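20/05/26

Levé tôt, mal dormi. La pluie a commencé avant le jour et le store de la chambre tape toujours contre le montant. J'ai relu au lit les dix dernières pages du carnet de ma grand-mère, celui que Noelia m'a rendu avec la couverture recollée. Il manque toujours le feuillet de décembre. Je pensais qu'il s'était glissé dans l'enveloppe des factures, mais j'ai vidé l'enveloppe deux fois.

## Matin

Travaillé à la transcription. J'en suis à la page 76 sur 292. L'écriture se resserre à partir du déménagement à Drutness, elle économisait le papier. Certains mots me résistent. Elle écrit « la bestade » pour Bestadgate, et j'ai mis une semaine à comprendre que ce n'était pas une personne. Passage sur le prix du charbon, passage sur une robe reprise trois fois, puis quatre lignes très sèches sur la mort de son frère. Elle revient au charbon tout de suite après. J'ai laissé les sauts de ligne tels quels.

Une question de méthode que je repousse depuis le début : corriger l'orthographe ou non. Tahira Yousafzai, qui a fait le même travail pour les lettres de son père, me conseille de tout garder et de mettre les corrections en note. Hugo trouve que ça rend la lecture pénible et que la famille ne lira jamais les notes. J'ai essayé les deux versions sur la page 15. Corrigée, la page se lit mieux mais je n'entends plus sa voix. Je garde les fautes et je corrige seulement la ponctuation quand la phrase devient incompréhensible. Décision prise, je n'y reviens plus.

Appel de Dumisani Zwane vers onze heures. Il a retrouvé au dépôt de Reltesetti un registre de loyers où figure l'adresse de la rue du Lavoir. Le nom est orthographié autrement mais le prénom et le métier correspondent. Il m'envoie des copies, il ne sait pas quand, leur scanner est en réparation. Je lui ai demandé s'il y avait une signature. Il n'avait pas regardé.

Déjeuné d'un reste de lentilles. Il faudrait racheter du sel.

## Après-midi

Sorti malgré la pluie pour porter les chaussures chez le cordonnier. Semelles et talons, 70 euros, plus que ce que je pensais mettre. Il m'a montré la couture qui lâche à gauche et j'ai dit oui pour la couture aussi, elle est comprise dans le prix. Retour à pied par le canal. L'eau est haute et le chemin coupé après l'écluse, il faut remonter par les jardins. J'ai croisé Yamila Lagos avec ses deux filles. Elle cherche quelqu'un pour reprendre le bail de l'atelier et m'a demandé si cela m'intéressait. J'ai répondu que non, puis j'y ai pensé tout le reste du chemin. Une pièce séparée pour les papiers changerait beaucoup de choses. Le loyer aussi.

Rentré trempé. Changé de chaussettes, mis le manteau au-dessus de la baignoire.

Repris le carnet jusqu'à cinq heures. Deux pages seulement, à cause d'une recette de confiture de coings écrite dans la marge, en travers du texte. J'ai d'abord transcrit le texte, ensuite la recette, et j'ai fait un renvoi. Elle met moins de sucre que ma mère. Envie de café, mais j'en bois déjà trop et je dors mal, alors j'ai pris une tisane et mangé deux biscuits debout devant la fenêtre.

Écrit à Noelia Mateos pour la remercier de la reliure et lui demander si le feuillet manquant avait pu rester chez elle. Je ne l'accuse de rien, j'ai relu le message trois fois pour être sûr que cela ne s'entende pas ainsi. Sur l'étiquette qu'elle a collée au dos, il y a seulement « Mateos » et le nom de l'atelier. J'aurais aimé qu'elle y mette la date.

Le bois clair de la table, sous la lumière, et la machine à café dans son coin :

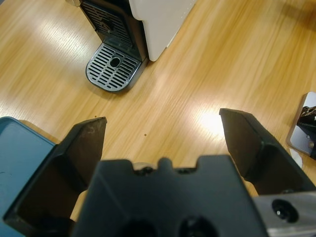
## Soir

Réponse de Noelia : elle n'a rien vu mais elle regardera dans la presse. Hugo Palacios est passé rapporter le dictionnaire des métiers. Il est resté dîner, omelette et salade. Nous avons parlé du bail de l'atelier. Il pense que je devrais visiter avant de dire non. Il a sans doute raison, et je rappellerai Yamila demain si la matinée s'y prête.

Après son départ, cherché « ravaudeuse » dans le dictionnaire. Le mot y est, avec une définition courte. Ma grand-mère l'emploie pour sa voisine, sur un ton que je n'arrive pas à juger.

À faire : le sel, la lettre à l'assurance, demander à Dumisani pour la signature. Fermer le volet de la chambre avant de me coucher.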